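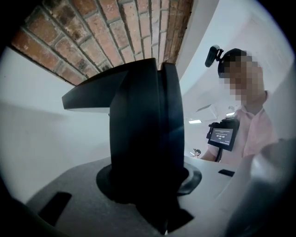
Privundale Studio Members — Minutes, 2022-09-12

Taken down by me again, as my handwriting is apparently the least bad. I've typed these up from my notes the same evening, so if I've put words in your mouth, tell me before the next meeting and I'll fix it.

We started a little late while people found chairs. Fourteen-odd pages of the June minutes got passed along and approved with one change: the paint we agreed on for the hallway was the eggshell, and I'd written gloss. Sorry! Fixed now.

1. The brick wall

This took up most of the first half hour, and I think we all knew it would. The question was whether to paint the brick white to match the rest of the room or leave it alone. The landlord says we can do either as long as we put it in writing. The paint people (I was one of them, I'll admit it) like the idea of a brighter room and are tired of looking at the chalky patches. The leave-it people said once you paint old brick you're painting it forever, and that the red is the only bit of color we've got when the winter comes.

We went back and forth. Somebody asked if the pale patches could just be brushed off, and that seemed like a sensible thing to try first. So we agreed to leave the brick as it is, give it a go with a stiff dry brush and no water, and look at it again at the next meeting. I've made my peace with it.

While we were on walls — the white part is fine and the ceiling is fine. No work needed on either one. Moving on.

2. Quote from Burnar

Burnar sent the quote for pointing up the mortar near the back door. It's 310 for the job, materials included, and they want 60 up front. A couple of people felt we should get a second price. The rest of us felt that we got three prices for the gutter and it took until spring, and we still picked the first one. Agreed to accept, so long as Burnar confirms in writing that the color of the mortar will match. I'm sending that email tomorrow.

3. The gray top

The gray tabletop came up under "furniture" but turned into its own item. General feeling is that it's a good surface to work on and wipes down nicely, but people keep putting hot mugs straight on it. Please don't. There's a stack of coasters on the shelf by the kettle, and if you hate the cork ones then bring your own.

Also, the slots. Please keep them clear! Someone had pushed folded paper into one, and I spent a good part of my Saturday morning, sorry, my weekend, fishing it out with tweezers. No crumbs, no pencil shavings, no paper. We talked about getting covers cut for them and decided it wasn't worth the money.

A question was asked about moving the whole thing closer to the window for the light. We'd have to find another spot for the plan chest, and no one had the energy for that conversation tonight. Held over.

4. Shelving from Athanasiadis

The new shelves from Athanasiadis are 62 inches long, and the alcove is not. I measured it twice in June, so I don't know what to tell you. They'll swap them for the next size down if we pay 20 for the delivery, and everyone thought that was more than fair. Until they're swapped, they're leaning in the hallway with a blanket over them. Please mind your shins, and please don't start putting books on them.

5. Open evening

Vorninside down the street has asked if we'd like to open our doors on the same night as their fall show. Lots of enthusiasm for this one, and I'm really pleased, as last year's felt a bit flat. We said yes. What we still have to sort out is who's on the door, whether we do hot food or just snacks (snacks, surely), and how to stop coats from ending up in a heap on the work surfaces. Someone offered a clothes rail. Someone else has a second one in their garage and will check that it still stands up.

We also agreed to have the room tidied the day before, and not two hours before like last time. Bring boxes for your own things. Anything unclaimed goes under the stairs.

6. Anything else

The back door key is sticking again. Graphite, not oil, please.

Could whoever borrowed the long extension cord bring it back? No questions asked.

We need more dish soap and trash bags, and I'll pick them up with the coasters money — there's a bit left over.

One member asked about heating for the winter, and whether the portable heater is safe to leave on. Short answer, no. We'll put heating on the agenda properly next time.

To do before next time:
Brush down the brick and report back
Email Burnar about the mortar color, then pay the deposit
Arrange the shelf swap with Athanasiadis
Tell Vorninside we're in
Check the clothes rails

Next meeting same place, same time. I'll send the agenda a week ahead, so get your items to me before then.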